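Bevbridge College of Technology
Automation and Robotics, Level 5
Unit 3: Good practice when recording manual tasks with hand-held grippers

Module leader: Nélida Figueroa
Practical sessions: Damián Aravena, Renato Navarrete

Purpose of this handout

This unit sets out the rules that apply when students record household tasks with a hand-held gripper outside the laboratory. It should be read before the first practical and brought to each session afterwards. The rules are those of the Bevbridge code of practice, which was revised in March. Where a host site has stricter rules of its own, the stricter rule applies.

3.1 Consent and the home

Recordings made in a private home require the written agreement of every adult who lives there. The agreement must name the rooms in which recording will take place. A general agreement covering "the house" is not accepted.

Students must not open cupboards, drawers or doors that are not part of the task. Letters, photographs, medicines and screens showing personal details are to be removed from view by the householder, not by the student. Other belongings may stay where they are. Recordings from a home in ordinary use are of more value to the module than those from a room that has been stripped bare.

3.2 The work surface

Before each session the operator must inspect the surface and enter its condition in the log. The following points are to be checked.

(a) Fixed appliances. Any hob, heated plate or socket set into the surface must be identified. It is to be switched off at its own control and, where the householder can do so, isolated at the supply. A glass hob is to be treated as hot until the householder has confirmed otherwise.

(b) Cloth and paper. Fabric must not be folded, placed or released on a hob, whether or not the hob is in use. The operator should choose a working area to one side and keep to it for the whole session. In the tabletop exercise the folded white cloth lies between and beyond the open fingers, while the round induction cooktop occupies the middle of the table. Students should mark the boundary between the two in their site sketch.

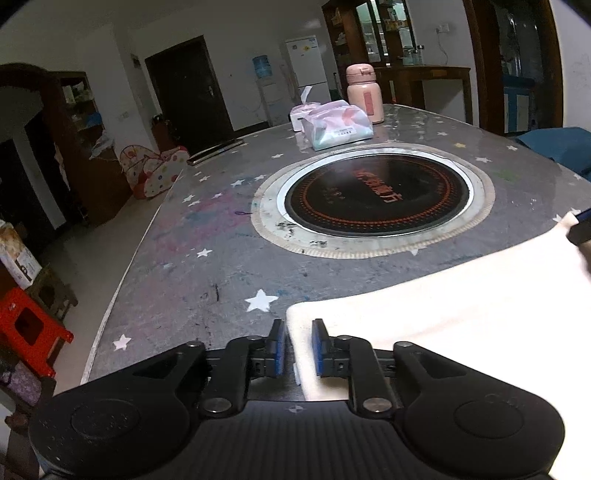
(c) Coverings. A patterned or marked tablecloth may be left in place. The log should record that it is present and whether it is fixed at the edges. A loose covering that moves when the fingers close on an object must be secured or removed.

(d) Bottles and flasks. Containers that may hold liquid are to be closed and kept out of the path of the arm. If a container is itself the object of the task, it must be empty unless the module leader has agreed otherwise.

3.3 Handling the gripper

The fingers are to be opened fully before the tool approaches an object and again before it is withdrawn. The operator should approach at a steady pace and should not press the tips into the surface. Pads must be inspected for tears and trapped fibres after every 150 recordings, and the result signed for. Fingers, sleeves and jewellery must be kept clear of the linkage at all times.

If a second person is present, that person may speak to the operator but may not reach into the working area until the tool has been set down.

3.4 Records

Each recording is given a number, an operator code and a one-line note of the task. Failed attempts are kept and labelled as failed. In the Rudlow exercise, which is discussed in Seminar 4, a class submitted 467 recordings with no failures marked, and the whole set had to be reviewed by hand.

Preparation for the seminar

Read sections 3.1 to 3.4 and complete a site sketch for one table or worktop, showing fixed appliances, the working area and the position of the operator. Sketches should be handed to Renato Navarrete at the start of the seminar.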